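Small chores are the hard ones

Every September the trade shows bring another crop of machines that promise to tidy the house. I fitted and serviced packing lines for Hovesico for years, and I get asked whether one of these is worth waiting for. My answer is still no, though it is a less firm no than it was.

On a shop floor the job is fixed before the machine arrives. At the Drellatska plant we had a picker that put 969 caps an hour into trays, and every cap was the same. Give it a cap of another size and it stopped and called for a person. People took that for a fault. I thought it was good design.

A bedroom has no such rules. Take the job of clearing hair ties and bracelets off a table into a tray. A child can do it while talking about something else. For a gripper, a stiff bead, a soft cord and a springy coil are three separate problems, and when they lie against each other there is a fourth. Cord drags its neighbours along. A striped cloth does not help a machine decide where a black cord ends. 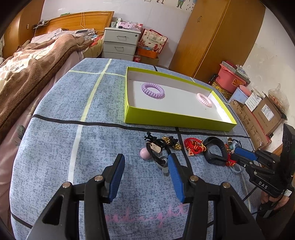

What would change my mind

Shahram Bahrami, who ran the line with me, thinks the fingers are good enough already and the trouble is judgement. I half agree. Hands steering grippers can reach into a table like that, so the metal is up to it. Knowing which knot to leave alone is another matter.

I would want to see a machine do 50 tables in 50 homes, with no one stepping in, and I would want to see the ones it got wrong. A clip of one good try tells me very little. Until then I would spend the money on a decent dishwasher.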